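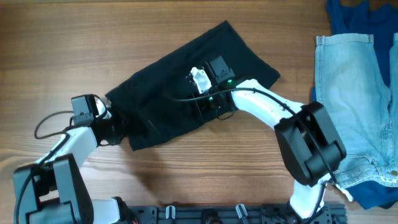 Page 2 of 19

Fullgate Household Forum > Laundry and Linen > Folding dark garments on a wooden table

Karnudura
Posted Nov 3, 2020
Posts: 330

Members are invited to comment on the folding of black garments on an uncovered wooden surface. The garment in the photograph at the head of this page is folded into a long strip and lies diagonally on the tabletop. Some creasing remains along the upper right edge. My practice has been to square the garment to the table before the first fold, and to follow the grain of the wood as a guide. I would be glad to know whether other members consider this step necessary.

Breathnach
Posts: 2,564

I do not consider it necessary. The direction in which a garment lies has no bearing on the quality of the fold, provided that the two long edges are brought together evenly. A person standing at the corner of a table will naturally work on the diagonal. The grain is a convenient reference for towels and pillowcases, but few garments have edges straight enough to benefit from it.

The creasing is a separate matter. On black fabric I recommend smoothing with the flat of the hand from the center outward before each fold – not after the last one, when the layers underneath can no longer be reached.

Skultero
Posts: 19

May I ask whether the surface itself is suitable? Our residence hall requires that a clean cotton sheet be placed over any wooden table used for laundry. The rule was adopted in May following complaints of snagged knitwear.

Karnudura
Posts: 330

A sheet is sensible where the finish is rough. On a smooth tabletop I have found that it shifts with the garment and has to be straightened repeatedly. I also find dark cloth easier to see against brown wood than against a patterned sheet. White sheets shed lint, and lint on black fabric is the most frequent complaint in this section.

Breathnach
Posts: 2,564

I agree with regard to lint. I would add that the light blue denim shorts at the right side of the table should be kept for a separate pile. Pale denim and black cloth may share a table, but I would not stack them together. The rivets on denim can also press a mark into a thinner fabric if the pile is left under weight.

Skultero
Posts: 19

Thank you. I will raise the question of lint with our housing office. I remain of the view that a shared table should be covered, whatever its finish.

Karnudura
Posts: 330

That is a fair position for a shared facility. For home use I will continue without a sheet. I am not yet persuaded on the diagonal – a strip that begins at an angle tends, in my experience, to finish with one corner longer than the other. Members who have compared both methods on the same garment are asked to post their findings below.

Go to page: 1 2 3 ... 19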